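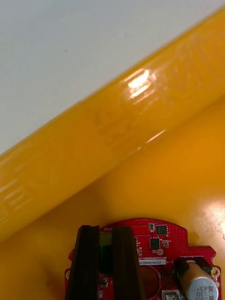

How long does a lesson horse take to get used to being mounted from the right? Most of the horses at both barns were standing quietly for it by their fifth session, and the ones that weren't were mostly the same ones that fidgeted on the left.

Figure 5. Translucent yellow roll against a white surface.

4. What happened at the mounting block

4.1 The two barns and how I ran things

I should start with the barns, because they're not much alike and that matters for everything in this section. Troller is a big lesson barn with an indoor arena, a long aisle, and a mounting block that gets dragged to wherever somebody wants it. Moltside is smaller and hillier, mostly a trail string with a few beginner lessons in the morning, and its block is bolted down next to the gate. I knew before I began that a block that moves and a block that doesn't might give me two different stories (they sort of did, see 4.4), but these were the two barns that let me hang around all summer, so these were the two barns I used.

Between them I scored 901 mountings. Of those, 224 were from the right, which riders call the off side, and the rest were from the left in the usual way. I had hoped for an even split. I didn't get anywhere near it, and the reason is simple enough: people have been climbing on from the left their whole riding lives, and when a lesson is running late they go to the side they know. I never pushed a rider to do otherwise. Beginners were never asked to try the right side at all, so every right-side mounting in my data was done by someone the barn already counted as an independent rider.

Each mounting got a standing score out of 100. A horse that planted its feet, kept a soft ear, and waited until the rider asked it to walk got the full 100. Points came off for stepping away from the block, swinging the hips, pinning the ears, tossing the head, or walking off before being asked. I entered the scores on my phone in Paisan, the little scoring form I'd built for the pilot, right after each rider was up. I tried doing it from memory after the lesson for the first few days and that was hopeless — I could remember the naughty ones perfectly and none of the good ones. Those early scores were thrown out and aren't part of the total.

4.2 First tries on the right

The first right-side session was usually the worst one, and I don't think anybody who has been around horses will be surprised by that. What did surprise me was the kind of trouble. I'd been expecting horses to step away from the rider. Some did, but much more often they turned to look. The head came around to the right, the shoulder followed, and the whole horse ended up pointing at the block with the rider standing there holding the stirrup and laughing. I hadn't put a line for that on the scoring form! I ended up treating it as a step, which seemed fair since it moved the saddle just as far out of reach.

Ear pinning was rare on the first right-side tries, and it belonged to horses that also pinned their ears on the left. I take this as a hint that the ear pinning was about the saddle or the back or simply the prospect of going to work, and that the side had very little to do with it. I can't prove it from these scores. A horse doesn't fill in a comment box.

The riders had more trouble than the horses in that first session. Most of them put the wrong foot in the stirrup at least once. Several landed heavier than they would have on their usual side, and I noted that down too, although I didn't take points off the horse for it. If a horse took a step because the rider thumped down, it was still scored as a step. I went back and forth about that rule all through June and finally left it alone, on the theory that a rule I kept fiddling with would be worse than one that was a bit harsh.

4.3 Later sessions

By the second and third sessions the looking had mostly gone away. The head still came around now and then, but the feet stayed put. By session five, most of the horses had right-side scores that sat close to their own left-side scores, and a few did better on the right. I'd be careful with those few. They were quiet old lesson horses that scored well whatever anybody did to them, and at that end of the scale a single ear flick is enough to put one side ahead of the other.

The horses that didn't settle are more interesting to me. They were restless on the left as well, and they tended to be restless in the same way on both sides. A horse that walked off early on the left walked off early on the right. A horse that swung its hips kept on swinging its hips. So whatever was bothering them came along when we changed sides, and more practice on the right didn't touch it. I passed that on to both barns, and Moltside had the saddle fitter out for one of theirs in August. I wasn't there for the visit and I don't have scores from afterward, so I can't say if it helped.

I also looked at whether a horse's left-side score dropped once it had started being mounted from the right. This was the worry I heard most from instructors, who thought the horses might get muddled and start dancing around on both sides. I couldn't find any sign of it. Left-side scores stayed about where they had been.

4.4 The block itself

Troller switched blocks partway through. The old one had a loose step that clacked, and the new one, a Hullico with wide treads, is heavier and much quieter. Nobody told me it was coming. I walked in one afternoon and there it was, and for a minute I thought about ending the Troller data on the spot. In the end I kept going and marked every mounting as old block or new block.

Scores went up a little after the change, on both sides. I would love to say the new block did it, and I know the instructors think so, but the horses had also had more practice by then, and the hottest weeks had passed, and the flies had eased off. Any of those could do it. What I can say is that the gap between the left and right sides didn't change when the block did, so I've pooled the two in the main comparison.

Moltside gave me a cleaner look at a different question. With the block bolted down by the gate, mounting from the left meant the horse faced the barn, and mounting from the right meant it faced the trail. So side and direction are tangled up there and I can't pull them apart. The Moltside horses did walk off early more often on the right, and my own guess is that they were looking at the trail and had their minds on getting going. At Troller, where the block could be set anywhere and horses were lined up facing all sorts of ways, early walking off was no more common on one side than the other. Anyone repeating this should use a block that moves, or two blocks, or at least turn the horse around for half of the tries.

4.5 Things that make me cautious

I was the only scorer. I knew which side I was watching (you can't very well hide it), and I went in hoping the right side would turn out fine, so it's possible I was generous. A second scorer would've helped a lot, and so would video, which neither barn was keen on with kids in the lessons.

The riders picked their own side most of the time, too. A rider who felt good about a certain horse was probably more willing to try something new on it, which means the right-side mountings may lean toward the easy horses. I tried to get around this by comparing each horse only with itself, and the pattern held up, but a couple of horses had so few right-side tries that I wouldn't lean on their scores for anything.

And then there's the question of why anyone should bother. I didn't measure backs, muscles, or saddle twist, and nothing in this section says that switching sides is better for the horse's body. All I looked at was whether ordinary lesson horses will stand for it, with ordinary riders, on ordinary busy days. Section 5 goes through what the instructors told me about fitting it into a lesson, including the ones who tried it for a month and went back to the left.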